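Checkliste Software-Abnahme Greifzelle, mit meinen Kommentaren

Stand April, Zelle Stastel, Steuerungssoftware Curex, Planer Pluvbridge. Ich hab die Liste diesmal beim Durchgehen gleich mitkommentiert, weil beim letzten Mal hinterher keiner mehr wusste, was ich mit "bedingt ok" gemeint hatte (ich auch nicht).

Bewertung: ok / bedingt ok / offen / entfällt

1. Versionsstand und Konfiguration

1.1 Softwarestand auf dem Steuerrechner entspricht dem Freigabestand: ok
1.2 Konfigurationsdateien unter Versionskontrolle, keine lokalen Änderungen: bedingt ok
Zwei Dateien waren lokal angefasst. Eine davon war nur ein Leerzeichen, die andere leider die Werkzeugdefinition. Ist jetzt eingecheckt, aber ich hätte gern, dass der Start in Zukunft meckert, wenn der Baum nicht sauber ist. Eine Zeile im Startskript, mehr braucht es dafür nicht!
1.3 Parametersatz für Simulation und echte Zelle getrennt: ok
1.4 Rückfallstand vorhanden und einmal probeweise eingespielt: ok
Ging erstaunlich flott, noch vor dem Kaffee um halb zehn fertig.

2. Grenzwerte und Überwachung

2.1 Kartesische Geschwindigkeit im Einrichtbetrieb begrenzt: ok
Softwaregrenze steht auf 50 mm/s. Mir kommt das beim Zuschauen jedes Mal quälend langsam vor, bleibt aber so.
2.2 Greifkraft begrenzt: ok
45 N, und zwar im Regler und nicht nur in der Bedienoberfläche. Bitte bei jeder Abnahme wieder an beiden Stellen nachsehen. Die Oberfläche rundet nämlich und zeigt dann gern etwas an, was im Regler so gar nicht steht.
2.3 Achsgrenzen in der Software enger als die mechanischen Anschläge: ok
2.4 Watchdog löst bei fehlenden Sollwerten aus: ok
Dreimal Netzwerkverbindung gezogen, dreimal sauberer Halt. Beim zweiten Mal kam die Fehlermeldung doppelt ins Log, das ist Kosmetik, Ticket hab ich trotzdem aufgemacht.
2.5 Not-Halt-Signal wird vom Planer erkannt und die laufende Bahn verworfen: bedingt ok
Verworfen wird sie, ja. Aber der Planer rechnet nach dem Quittieren sofort einen neuen Plan und legt ihn startbereit ab. Losfahren tut er nicht, da sitzt ja noch die Freigabe davor, aber ich mag das nicht. Nach einem Not-Halt soll bitte gar nichts bereitliegen, bis ein Mensch es anfordert.

3. Bahnplanung

3.1 Kollisionsmodell enthält Tisch, Rückwand und Werkzeug: ok
3.2 Greiferfinger mit allen Gliedern im Kollisionsmodell: offen
Mein Lieblingspunkt. Bisher hatten wir den Greifer als einen einzigen Klotz drin, das war grob, aber auf der sicheren Seite. Jetzt sind die Glieder einzeln modelliert, was der Planer sehr zu schätzen weiß (er kommt viel näher ans Objekt), nur fehlt beim linken Finger die Hülle vom Gelenkstück. Das guckt ein Stück aus dem Finger raus und existiert für den Planer einfach nicht. Vor der Freigabe nachziehen!
3.3 Sicherheitsabstand beim Anfahren parametrierbar: ok
3.4 Sicherheitsabstand beim Wegfahren parametrierbar: offen
Gibt es nicht, es wird der Wert vom Anfahren genommen. Klingt logisch, ist es aber nicht, denn beim Wegfahren hängt ja unter Umständen ein Teil dran.
3.5 Planer bricht nach Zeitlimit ab und meldet das verständlich: bedingt ok
Limit liegt bei 3000 ms und wird eingehalten. Die Meldung lautet "Status 7". Dazu sag ich jetzt nichts weiter.

4. Wahrnehmung

4.1 Hand-Auge-Kalibrierung gültig und mit Datum abgelegt: ok
4.2 Objekterkennung gegen unruhige Hintergründe geprüft: bedingt ok
In der Simulation lassen wir dafür die Texturen durchwechseln. Mit glatten Flächen kein Problem, bei stark gemaserten Steinflächen springt die Segmentierung an den Kanten gelegentlich. Roboterteile vor so einem Hintergrund erkennt sie dagegen sauber, das hat mich positiv überrascht. Testlauf mit 700 gerenderten Ansichten ist durch, die Auswertung liegt beim Lauf.
4.3 Verdeckung durch den eigenen Greifer wird erkannt: ok
Wenn zu viel vom Ziel verdeckt ist, wird die letzte gültige Lage eingefroren und als alt markiert. Genau so wollte ich das haben.
4.4 Alte Lagen werden nach Ablauf nicht mehr verwendet: ok

5. Simulation und Werkzeuge

5.1 Aufnahme und Wiedergabe der Läufe funktioniert: ok
5.2 Zeitstempel von Kamerabild und Gelenkdaten passen zusammen: ok
Endlich! Daran haben wir seit dem Umstieg auf das Todorova-Modul rumgedoktert. Schuld war ein Puffer, der beim Start nicht geleert wurde.
5.3 Beleuchtung in der Simulation variiert: bedingt ok
Das Licht kommt fast immer von oben. Ein paar Läufe mit Seitenlicht würden mich ruhiger schlafen lassen.
5.4 Protokolle werden rotiert, Platte läuft nicht voll: ok

6. Was bis zur Freigabe noch passieren muss

Hülle am linken Finger ergänzen (3.2), eigener Abstand fürs Wegfahren (3.4), kein fertiger Plan nach Not-Halt (2.5). Der Rest darf ins nächste Release rutschen, auch wenn mir der "Status 7" körperlich weh tut. Bei 3.2 bitte danach nochmal den Fall mit dem roten Block laufen lassen, da kommt der linke Finger der rechten Seite so nah, dass nur ein schmaler Spalt bleibt, und genau dort will ich die Abstandsberechnung mit der neuen Hülle sehen.

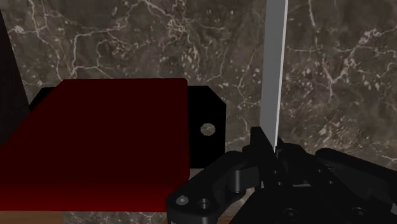 Und wenn der Planer mit der neuen Hülle an der Stelle keinen Weg mehr findet, dann bitte nicht heimlich den Sicherheitsabstand runterdrehen, sondern mir Bescheid geben. Dann schauen wir uns die Anfahrrichtung an, da ist noch Luft.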